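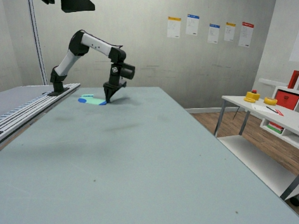
Do members need to book for the sequel night in May?
Bookings are needed for the second film only, and open to members first.

Bunon Film Society
Minutes of the programme meeting, 22 October 2026

Present: Eulalia Benítez (chair), Horacio Gallardo, Elmarie Magagula, Sosina Worku
Apologies: Rocío Orellana

1. Minutes of the last meeting
Agreed with one correction. Under item 4, the director's cut of Bumarura should have been listed as subtitled, not dubbed.

2. Matters arising
The new screen masking has been fitted at the Baluyot. Horacio said the left side still sags when the heating is on and the fitter is coming back to look at it. The old masking is in the store behind the stage and can go if no one wants it.
The missing lens cap was found in the projection box.

3. Season so far
Attendance across the season stands at 656. The best night was the silent comedy with live piano. The weakest was the second of the two courtroom dramas, which clashed with the school concert. Eulalia asked that the school's dates be checked before the spring list goes to print. Action: Elmarie.

4. Drastix and its sequel
There was a long discussion on whether to show both films on the same evening. The first runs for 168 minutes, so with an interval the sequel would not start until after nine. Horacio was in favour of the double bill and said the two halves of the story don't stand up well apart, as the villain's reasons are only given in the second. Elmarie thought the first film was too long already and that the flooding of the city went on well past the point where anyone could tell who was in it. She would sooner show the sequel alone, with a page of notes.
Eulalia suggested an afternoon start for the first film and an evening start for the second, with separate tickets. This was agreed by three to one.
The room holds 100. The second film is expected to fill, so seats for it will be booked ahead. The first will be pay on the door.
Rocío had sent a note asking for an age guideline in the brochure. Agreed to print the certificate beside each title, as was done two seasons ago.

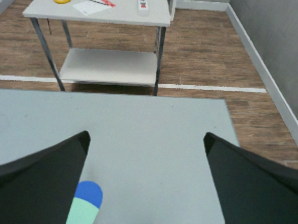

Sosina Worku said that she was uneasy about a whole day given to one superhero story, when the members' survey had asked for more films from outside the big studios. She had no objection to Drastix itself, which she thought better acted than most, but wanted it recorded that the autumn list should lean the other way. Eulalia agreed that this was fair. Bumarura will be moved up to open the autumn list.

5. Brochure
Nearly 800 copies were printed last time and a box was left over. Agreed to order fewer. Horacio will ask for a price on lighter paper. Film notes to be kept to one paragraph each and should not give away endings. Action: all to send notes to Elmarie.

6. Discussion evenings
The talk after the heist film ran late and people were putting on coats during it. Agreed to hold talks in the bar from now on, so that those who want to leave can do so. Sosina to lead the next one, on sound in horror films.

7. Any other business
The clock in the foyer is slow.
Eulalia has had a letter asking for captions on English-language films. Agreed to try this at one screening in each half of the season and ask for comments on the night. Action: Horacio to check which discs have them.

Next meeting to be fixed by email once the hall has confirmed its bookings.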